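Setting Up a Dark Mat for Sorting and Assembling Small White Parts

Posted by Wajid Ghauri
Last revised December 11, 2021

Contents
What you need
Preparing the table
Laying the mat
Lighting
Marking the boundary
Placing parts
Dry fitting a pin to a plate
Cleaning and storage
Common problems
Contrast check

This page covers the preparation of a bench mat for handling small white or light-colored parts: ring plates, pegs, spacers, end caps and similar pieces. The procedure assumes a white or pale tabletop. On a dark tabletop the mat is less useful and a light tray may be the better choice. Cutting, drilling and gluing are outside the scope of this page and should be done on a different surface.

What you need

A fabric mat in black or very dark blue, large enough to cover the working area with some margin. The Trusa bench mat is the one used at our shop. Any plain, matte cloth mat of similar weight will do.
A table with a flat, hard top.
A lint roller with fresh sheets.
A mild surface cleaner and two dry cloths.
A light source that can be diffused.
A ruler or tape measure.
Colored low-tack tape or thin cord for the boundary (optional).
Shallow trays or lids for parts that are waiting.

Patterned mats, printed grids and mats with a raised logo are not suitable. A grid is helpful for cutting but it breaks up the outline of small parts and makes a thin peg hard to pick out.

Preparing the table

1. Clear the top completely. Remove keyboards, cups and anything else that sheds crumbs or dust.

2. Wipe the surface with cleaner, then with a dry cloth. Leave it until no damp film remains. Cloth laid over a damp top will stick in places and pull into ridges when it is moved.

3. Run a hand flat over the area. Grit under the mat can be felt through it and will tip a small upright part.

4. Check the top with a level if upright pieces are going to be stood on it. Adjust the table feet before the mat goes down.

Laying the mat

1. Unroll the mat face up with its long edge toward you. If it has been stored folded, press it from the back at the lowest iron setting the label allows and let it cool flat.

2. Align the far edge of the mat parallel to the far edge of the table. It is easier to judge this edge than the near one.

3. Smooth from the center outward with the side of the hand. Do not pull on the corners.

4. Leave the mat for 30 minutes before placing parts. Creases from rolling relax a good deal in this time. Low wrinkles that remain are acceptable for flat parts. For parts that stand on a narrow base, smooth the spot again by hand or put a flat plate underneath.

5. Fix the mat only if it slides. Two short strips of low-tack tape under the far edge are enough.

A mat that overhangs the near edge of the table should be turned or trimmed. Sleeves catch on the overhang and drag the whole layout.

Lighting

White parts on a dark mat are easy to see and easy to overexpose. If photographs are being taken for work instructions, set the exposure for the part and ignore how bright the tabletop becomes.

1. Use diffuse light from above. A panel fixture or a lamp with a shade cloth works. The Jurnport desk lamp needs its diffuser fitted; without it the beam is too narrow.

2. Place a second, weaker light to one side if the parts have pins, steps or lips. A small amount of side light produces a short shadow, and the shadow is often the only thing that separates a white feature from the white surface it sits on.

3. Avoid strong light from directly in front of the operator. It flattens the part and reflects off the tabletop.

4. Stand where the work will be done and look for your own shadow. If it falls across the middle of the mat, move the main light forward.

Color temperature is a matter of preference for assembly. For inspection, choose one setting and keep it. White plastic varies from batch to batch and a change of lamp will hide or exaggerate the difference.

Marking the boundary

A boundary is optional but useful when more than one person shares the table. It shows where the work area stops and where trays, paperwork and tools may be placed.

1. Choose a color that does not appear in the parts. Green and orange are both suitable.

2. Run the tape or cord along the bare tabletop just beyond the far edge of the mat. Keep it off the cloth. Tape residue on cloth collects lint and is hard to remove.

3. A slight curve in the line is of no consequence. If the line is being used for measuring, lay it against a straightedge.

4. Replace tape every April or whenever the ends lift.

Placing parts

1. Wash or wipe hands and let them dry. Skin oil on matte white parts shows up later as gray smudges.

2. Go over the mat once with the lint roller.

3. Set down the largest part first, near the center and slightly toward the operator. This leaves the far half of the mat for pieces that have not been used yet.

4. Put the smaller parts in shallow trays beside the mat. Bring them onto the mat one at a time. A peg dropped on cloth generally stays where it lands. A peg dropped on a hard tabletop rolls.

5. Lift flat plates by the rim. A plate with a center hole can be lifted with a fingertip at the edge of the hole if the rim is tight against the cloth.

6. Lower parts vertically. Sliding a plate across the mat gathers the cloth ahead of it and forms a ridge.

Labels and part numbers should stay with the trays. Our own stock of ring plates is filed under bin 1486, and the bin card stays on the shelf when the parts are moved to the table. Adapt this to whatever system is already in use.

Dry fitting a pin to a plate

1. Lay the plate flat on the mat. Press lightly at opposite points on the rim and confirm that it does not rock. Rocking means a wrinkle underneath or a warped plate. Turn the plate a quarter turn. If the rocking follows the plate, the plate is warped.

2. Check the pin for flash at both ends. Trim it away from the mat.

3. Hold the pin upright between thumb and forefinger and bring it down onto its position. Do not push yet.

4. Release the pin and see whether it stands without support. A pin that leans may have an uneven end.

5. Look at the pin from two directions at right angles. The shadow should run straight from its base.

6. Where the design calls for a press fit, support the plate on a hard block before applying force. The mat is too soft for this. Purificación Moya, who wrote the first version of this section, recommends a hardwood block with a smooth face, and I have found no reason to change that.

For repeated fits, keep finished plates off the mat. A stack at the edge of the mat will tilt when the cloth is touched.

Cleaning and storage

Lint roll the mat at the end of each session. Shake it outdoors once a week if trimming is done nearby. Wash according to the label, separately from light fabrics, and dry it flat. Fabric softener leaves a film that transfers to the parts.

Store the mat rolled around a cardboard tube with the working face outward. The Räsänen storage tube is the correct length for the Trusa mat, and an ordinary poster tube is also satisfactory. Folding leaves hard creases that need pressing out.

Our first mat was taken out of service after almost 3000 fittings, when the nap had worn shiny in the center. A shiny patch reflects the overhead light and reduces contrast where it is needed most. Rotating the mat end for end delays this.

Common problems

Parts look gray in photographs. The camera is exposing for the tabletop. Set exposure on the part.

Lint reappears immediately. The mat is new and still shedding. Wash it once before regular use.

Upright pins fall over. Check for grit, wrinkles and table movement, in that order.

The mat creeps toward the operator. Clean its underside, then tape the far edge as described above.

Small parts are overlooked when clearing up. Sweep the mat from one end to the other with a flat hand before lifting it. The Stiltari parts tray has 13 compartments and is convenient for checking that each type has been returned.

Contrast check 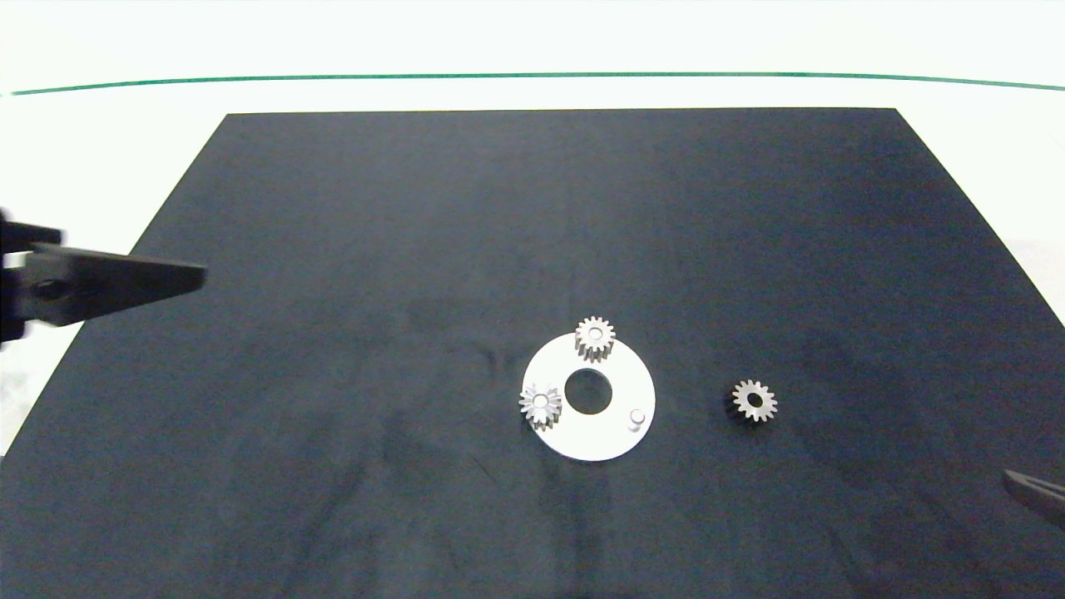

Contrast should be judged twice, once between the part and the mat and once between the features of the part itself. The first check is simple: view the layout from normal working height and confirm that the outer rim and any openings have a clean outline. A white ring plate on navy-black cloth passes without difficulty, and the dark showing through the center hole makes the inner edge as clear as the outer one. The second check is stricter. The short white pin standing on the lower right part of the plate has no color difference to help it, so look for the slight shadow it casts. If the shadow cannot be seen from the operator's position, raise the side light a little or move it lower and repeat. Faint shadows and slight wrinkles on the cloth can be disregarded as long as the plate sits flat. Once both checks pass, note the lamp positions on the bench card.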